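How do you fold a jacket without ending up with a huge lump?
Asked in Home & Laundry - 7 replies - viewed 1,657 times
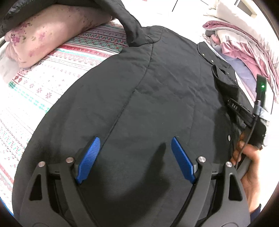 What I've got and what I've tried

Dark jacket, snaps down the front, long stitched seams. Laid out on the bed, which is where I do all my folding as there's no table big enough in the flat. Shirts fine. Towels fine. This thing, no. Fold it in half and the snap side goes all lumpy, collar sticks out, and by the time it's in the drawer it has undone itself. Also get a crease straight across the back that doesnt drop out when I wear it.

No room to hang it, the rail is full and the hooks by the door are for wet stuff. It has to go in a drawer or in one of those flat Sollov boxes under the bed. Box is 20 cm deep so not much room for a lump.

So -

Snaps done up or left open before folding?
Face up or face down?
And how do I get lint off, little pale bits all over the lower part and they show up terribly on dark cloth. Sticky roller got half of it then ran out.

Thanks, in a rush as I'm packing away all the heavier stuff this week.

Phyllis Hollis
July 19, 2025

Junpei Uchida
1,778 posts

Snaps done up, but only top, middle and bottom. If you do the lot it pulls tight and you get more creases. All open and the front slides about.

Then face down. Most people do it face up and that's your lump, the fronts bunch underneath where you can't see them.

1. Do up the three snaps, turn it over so the back is facing you.
2. Smooth from the middle out to the sides with flat hands. Follow the seams, dont pull across them. Get the wrinkles out now, they'll only press in later.
3. Collar or hood, whatever you've got at the top - fold it down flat onto the back.
4. One side in by a third, sleeve laid straight down along it. Other side the same. Sleeves shouldn't cross, crossing doubles the thickness right in the middle.
5. Fold up from the hem in thirds, not in half. Half gives you the one big crease across the back you're complaining of. Thirds gives two softer ones and they sit higher and lower.
6. Press down gently to get the air out. Into the box with the last fold underneath so it can't spring open.

If it's a thick one put a rolled up t-shirt inside each fold. Takes up a bit more space but the creases are much softer. Should still go in a 20 cm box if you don't stack anything heavy on top.

Empty the pockets first. I left a biro in one over a winter, lining never recovered.

Lint - do it before folding, obviously. Slightly damp rubber glove, stroke downwards in one direction only. The bits roll up into a little sausage and you pick it off. Works better than the roller for me. Check the sheet as well, if that's shedding you'll be laying the jacket straight back on it. I put a clean pillowcase down first.

Irnon

just roll it. roll it up tight from the bottom, elastic band round it, done. been doing that for years with mine and never ironed a thing

Henao

Wouldn't do the elastic band, leaves a ring mark on some fabrics, did on mine. Rolling is OK for a weekend bag, not for months in a box.

Agree with face down. I leave the snaps open though and fold one front flat over the other, less bulk where they'd all stack up. Try both and see I suppose.

Also make sure it's properly dry before it goes under the bed. Mine smelt musty in June and it was only the cuffs that had been damp. Day on the back of a chair with the window open sorted it.

Phyllis Hollis

Thanks both. Going with thirds and the three snaps. Glove trick tonight if I can find the other glove. Will try Henao's way on the thinner one.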